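### 4.2 Benchtop clutter and the will to cook

Participants in the Denance sample were asked to keep a cooking diary for 38 days, a period long enough to outlast good intentions. Most entries were short. Several consisted of the word "toast". We coded each evening meal by effort on a scale running from zero (delivered) to 7 (involves stock), and compared the scores with the length of clear bench reported that morning.

Our first hypothesis, that a longer bench produces a more ambitious dinner, did not survive the data. Households in the Ziltari flats, where a clear run of up to 90 centimetres was considered generous, scored slightly higher than those in the newer Conier townhouses. Conier residents described their benches with great affection and used them mainly for mail.

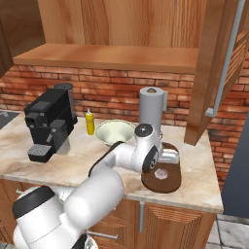

**Figure 3.** A simulated kitchen with a marble-patterned countertop.

The mail deserves a word. Diaries mentioned it more often than onions, and it behaved much like a tenant with a long lease – once a pile had lasted a week, it was cooked around. Fruit bowls had the same standing, whether or not they held fruit. We had not planned a category for keys, chargers and school notes, and had to add one before the second round of coding.

Surface finish was a weaker predictor again. Respondents with patterned benches rated them as cleaner than plain ones, a judgement we suspect says more about camouflage than hygiene. Scores on the 100-point satisfaction item were high for every finish except white, whose owners wrote at length about turmeric.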